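Search this site Enter keywords Go

Block handling cells at Oltthorpe: frequently asked questions

Prepared for bench, packing and stores staff. Questions go to Torunn Boström, process engineering, extension 150. Revised in January after the second round of shift briefings.

Which work is being automated?

Picking and placing of small wooden parts on the Binell line. At present a bench operator takes each block from a tray, sets it against a card template and passes the set on for inspection. The arms will do the picking and placing. Inspection, sanding, finishing and packing stay manual. The Durby line is outside the project and no survey of it has been carried out.

Will any jobs be lost?

No post on the Binell line is being removed. Two bench roles per shift become cell operator roles at the same grade. Anyone who does not want a cell role may ask for a transfer to packing or finishing, and requests are taken in order of service.

What does a cell operator do?

The operator loads the trays, fits the card, starts the cycle and clears faults. The operator also records rejected parts by cause. At the start of each shift a test set of 50 blocks is run and checked by hand before production begins. If more than one block in the set is out of position, the cell is stopped and process engineering is called.

How does an arm hold a part?

With a parallel gripper. Two fingers close on opposite faces of the block. Grip force is set per part number and is kept low on softwood to avoid marking. Operators can select a part number but cannot alter the force value.
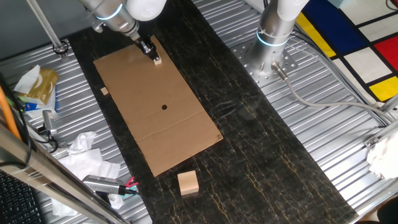 Blocks with rounded edges need a slightly deeper grip than square-cut ones, and the smallest pieces are the most likely to be dropped or turned in transfer. Until the drop rate on these is acceptable they will continue to be placed by hand at the bench.

Why is card still used as the template?

It is cheap, it can be cut on site, and the existing drawings are for card. A creased sheet may not lie flat, which alters the release height. Replace any sheet that lifts at the corners. Each sheet is withdrawn after 500 cycles whatever its condition.

May I reach in while the cell is running?

No. Press stop and wait for the panel to show HELD before reaching in. The arms run at reduced speed during the trial, but this does not change the rule. Do not take the state of an arm from its lights. The panel is the only indication to be relied on.

Is my own work rate being measured?

The cell logs cycle time, faults and part counts. It does not log who is signed on at the panel. Fault records are kept for 100 days and are seen by process engineering and the shift lead. They may not be used in appraisals, and this is written into the site agreement.

What training is given?

Two half-days at the Abella training room, then a supervised week on the cell. Both are paid at the normal rate. Staff on nights can attend the session that begins at 2 pm and will be released from the shift that follows. No programming knowledge is needed.

What happens when the cell is down?

The line goes back to hand placing. One manual bench stays set up for this purpose and must not be used for storage. Targets for the shift are reduced to the manual rate from the time of the stoppage.

Can I suggest changes?

Yes. Use the yellow form at the stores hatch or speak to the shift lead. The tray angle and the height of the panel were both altered after comments from bench staff. A reply is given in writing within two weeks.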